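3. Materials and setup

3.1 Sites and boxes

Boxes came from two sources. Godham is a regional packer of dry goods (rice, dried beans, boxed pasta) and gave us access to one loading dock over a single winter. Fuchs makes the board and cuts the blanks. We took 273 boxes in all, all from the same run, all single size, all shipped flat to us in January. 260 of these went into the main test. The remaining 13 were set aside – torn at the score line, or crushed at a corner before we ever opened the bundle – and are not counted in any of the results below.

Storage before testing was in the back room at Nostunby, where humidity was logged but not controlled. This matters more than we thought it would when we planned the work. Board picks up water from the air fast and gives it back slowly, and a box that was stored damp and then dried is not the same box as one that stayed dry the whole time. Earlier work on stacking strength mostly conditions the board first and reports one number. We wanted numbers for boxes as they really sit in a storeroom, so no conditioning step, and the spread in our data is wider as a result. See Section 5 for what we do about that.

Flat samples were handled on a table and were kept off the floor. Each one was checked by eye and by fingertip for soft spots, dents and loose liner, then weighed. Marks on the surface (specks, smudges, light rubbing) were not treated as damage. Only creases that could be felt with a finger were.
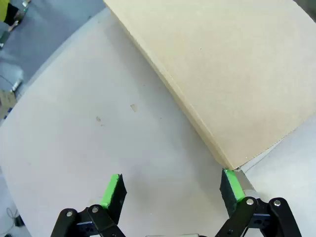 Weighing was done twice, once on arrival and once right before loading. The difference between the two gives a rough moisture gain per sample. We know this is crude. An oven-dry weight would be better but takes the sample out of the test for good, and we did not have boxes to spare. For a small set of offcuts we did both, and the crude method tracked the oven method well enough to rank samples from driest to dampest, which is all we use it for.

3.2 Forming and closing

Boxes were set up by hand. Bottom flaps closed first, then one strip of tape down the middle seam with 2 inches of overlap on each end. Tape was the same roll type thoughout. We did not glue. Godham glues on its own line, so our boxes are a bit weaker at the base than theirs, and any reader comparing our numbers to line-packed goods should keep that in mind.

Top flaps were the variable. Three closures:

Open – flaps left unfolded, nothing on top.
Folded – flaps closed but not taped.
Taped – flaps closed, one strip, same overlap as the base.

The open case may look odd in a study on stacking, as no one stacks open boxes on purpose. But in the storeroom part-used boxes get put back open all the time and something else goes on top. We saw this at the dock on most visits. As far as we could find, strength figures for that case are missing from the published work on small boxes, so we treat it as a full condition and not a side note.

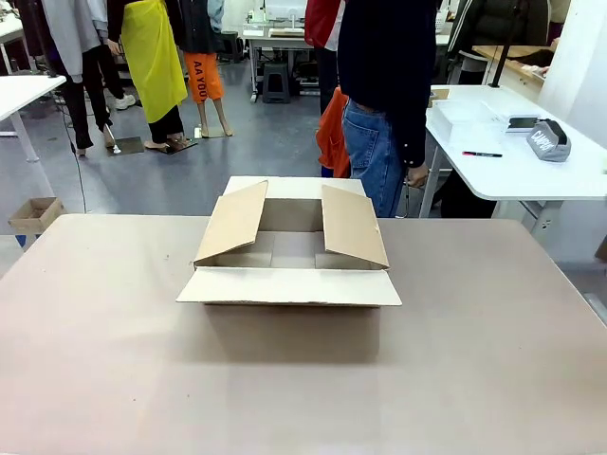
Figure 2. Open box, top flaps unfolded.

Flap angle in the open condition was not fixed. Flaps on new board spring back to wherever the score line wants them, and forcing them to a set angle would have meant pre-bending, which weakens the score. We let them rest, waited nine minutes, and loaded. Any flap that fell inside the box during loading was noted in the log, and the run was kept.

3.3 Loading

Load was applied through a flat steel plate, slow, until the first drop in force. We report that peak. Some boxes went on to carry more after the first drop, mainly the taped ones, but by then the side walls had already buckled and in a real stack the goods inside would be taking the weight. Peak at first drop is the honest number for packers.

Every box was loaded empty. Filled boxes were tried early on and dropped from the plan. Rice supports the walls, pasta does not, beans are somewhere between, and teh result tells you more about the filling than the box.

Runs were split across mornings and afternoons so that no one closure was tested only in the damper part of the day. Order within a session was drawn from a shuffled list made in advance. Readings were logged in Kumow, the sheet tool we also used for the storeroom humidity, so each run has a time stamp that can be matched to the room reading closest to it. Two sessions lost their humidity data after a sensor was unplugged. Boxes from those sessions are kept for the closure comparison but left out of the moisture fit in Section 4.2.

3.4 What was not measured

No drop tests. No side loads, no vibration. No long holds either – board creeps, and a box that takes a load for a minute may fail under half of it after some weeks on a pallet. A hold test is running now with a small number of taped boxes and will be reported separately. Print coverage was the same on all samples so we can say nothing about it. Recycled content of the liner was not given to us by Fuchs for this run.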